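Spent most of May on a fault I should have found in an afternoon. The job in the Vukodby kitchen sim is simple: pick a utensil off the island, carry it over to the back counter. Out of 277 runs, 20 ended with the wrist going straight down into the marble.
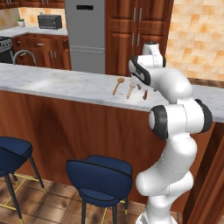 I blamed the grasp planner first, then the contact settings. Dirk Coppens read the logs and spotted that every bad run came after a reset. The reset put the utensils back but left the old tool offset loaded, so the arm thought it was still holding the last spoon. The force limit should have stopped it. I'd switched that off at step 1759 of some other test and never put it back.

On the real arm that's a broken wrist, or somebody's hand.
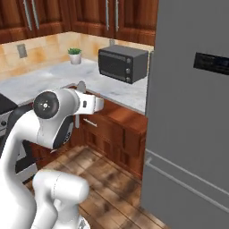 *Arm at the back counter, by the base cabinets.*

The offset now clears on reset, and the run won't start with the force limit off. I've done 4 batches since without a dive. Dirk wants the same check on the Rathjen cell before anyone goes near it, so that's next.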